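Section 4: Getting your Flemanen filter going for the first time

Okay, so you've unpacked the jug, the base and the little bag of parts, and if you followed section 3 the lid gasket is already in. Now we get to put the cartridge in and make some water! I've set up more of these than I can remember (my sister has one, my office has one, I have the older Grondell model in the garage for filling the iron) and it goes quickly once you know the order.

I wrote this section after Róisín Rafferty emailed me with a very long and very fair list of things the leaflet in the box leaves out. Thanks, Róisín!

**Before you start**

You need:

- the Flemanen jug and lid
- one Avamine cartridge, still sealed
- a bowl that's deep enough to cover the cartridge
- cold tap water
- a clean towel

Don't open the cartridge bag until you're ready to use it. Once it's open you really want to carry on to the end of the section in one go.

> **Caution:** Cold water only, please. Hot water can warp the cartridge collar, and then it won't seat properly and you'll get unfiltered water sneaking down the side.

**4.1 Wash the jug**

1. Take the lid off and lift out the inner funnel. It's a snug fit, so wiggle it a bit.
2. Wash all three pieces by hand with ordinary dish soap. The lid has the electronic timer in it, so keep the top of it out of the sink and wipe that part with a damp cloth.
3. Rinse until there are no more bubbles. I rinse twice, but I'm fussy about soap taste.
4. Stand everything upside down on the towel.

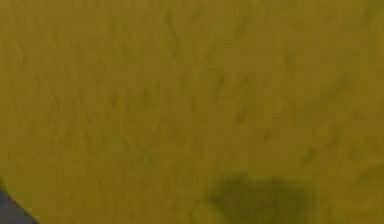

**Can I put the jug in the dishwasher?**

The jug and funnel can go on the top rack with the heated dry turned off, but the lid has to be washed by hand.

**4.2 Soak the cartridge**

1. Fill your bowl with cold water.
2. Open the Avamine bag along the notch. Scissors are fine, just don't cut deep.
3. Drop the cartridge in and hold it under with your hand. It'll fizz! That's air coming out of the carbon.
4. Give it a gentle shake under the water every so often.
5. Leave it for 11 minutes. When you lift it out and tip it, it should feel much heavier than it did dry.

You may get some black specks in the bowl. That's loose carbon dust and it's harmless, but tip the water down the drain and don't reuse it for cooking.

*Note:* if the cartridge still bobs on its side after the soak, there's air trapped in it. Hold it under, turn it upside down and tap the bottom with a knuckle. I had one that needed this three times before it behaved.

**4.3 Fit it and flush it**

1. Put the funnel back in the jug. The arrow on the funnel lines up with the handle.
2. Push the cartridge down into the funnel, wide end up, until you feel it click. Press with your thumbs on the collar and keep off the mesh in the middle.
3. Fill the funnel to the line and let it run all the way through.
4. Pour that water out (my houseplants get mine).
5. Do the same again, and pour that one out too.
6. Fill it a third time. This one's for drinking.

The first fill is always the slowest, so please don't panic if it seems to be dripping through one drop at a time. I usually start mine before I make dinner and it's done by the time we sit down. By the third fill it should be moving along nicely, and if it isn't, go back and check for trapped air like in 4.2.

I do the flushing over at the sink where there's room to pour, because carrying a full jug across the house with the lid off is how I soaked my socks last Tuesday.
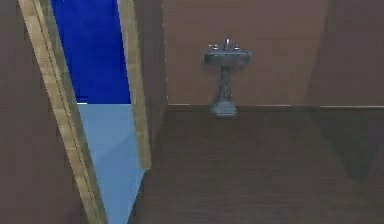

**How much water can I get from one cartridge?**

Each Avamine cartridge is good for 300 cups, or two months, whichever comes first.

**4.4 Set the timer**

The timer on the lid counts fills and days together, so it only works if you reset it with every new cartridge. I forgot once and spent half of June drinking through a worn-out one.

1. Hold the button on the lid until the display blinks.
2. Let go, then press once. You should see the display change to **337**. This is the timer's own starting number and doesn't match cups or days, so don't try to convert it.
3. Wait for the blinking to stop.
4. Close the lid and fill the jug once. The number should drop a little.

If you have the newer lid (the one marked **Tu** on the underside), the button is on the side and you press twice in step 2. Everything else is the same.

> **Caution:** Don't pry the timer open to change the battery. The cover slides toward the spout, and it needs more of a push than you'd think.

**4.5 Everyday habits**

- Keep the jug in the fridge or somewhere out of the sun. Green tinges on the inside of the clear part mean it's been getting too much light, so wash it and move it.
- Keep a little water in the bottom so the cartridge stays damp.
- Going away? Empty the jug, put the wet cartridge in a clean bag and leave it in the fridge (never the freezer!). When you get home, soak it again and flush twice before you drink any.
- White flakes floating around are just minerals. They wipe off with a splash of vinegar, and section 6 has the full descaling routine.

Next up is section 5, where I go through slow pouring and the dreaded dripping lid.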